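July, can sorting, second go

Takumi wants the drinks cans sorted by kind into clear bins and kept that way. I said I'd write up how it went, and I'll say now that I'm not convinced. Three bins is fine on paper. In practice we keep buying cans that don't fit any of the three.

Colour is meant to be the rule. Red in one bin, dark grey in another. It works while there are only those two. Then a silver one arrives with a pineapple and a palm leaf on it, and what is that? Normunds says "fruit". I say silver. We wasted ten minutes on it before lunch.

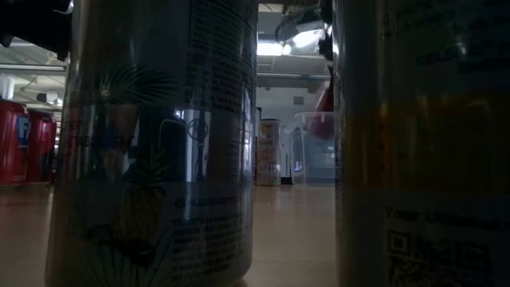
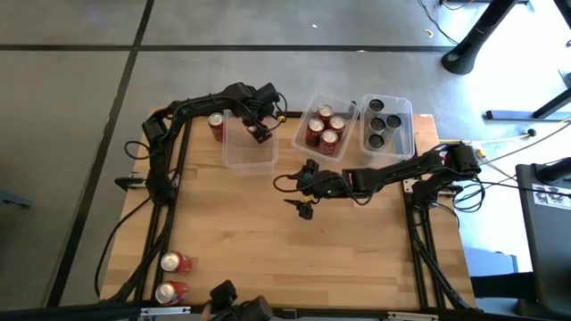 Other grumbles. Standing the cans upright takes up more of the bin than laying them down, and Takumi's claim that it makes them easier to count doesn't impress me, as I can count cans lying down. He also says the frosty plastic lets you see what's inside. From above, yes. From the side I'd rather have a label, and I've asked for labels 2 times.

The Celtgate order is down as 33 cans, mixed. Mixed how? The sheet doesn't say. If it's anything like the Bermúdez lot we'll be back to arguing about silver. Normunds thinks a fourth bin would settle it. I think a fourth bin becomes the bin for everything.

To do: ask Ganbridge if they'll sell single bins. Write the rule down in words, including what to do with patterned cans. Rinse before sorting, not after (Normunds).

Will try again with the new cans. Not hopeful.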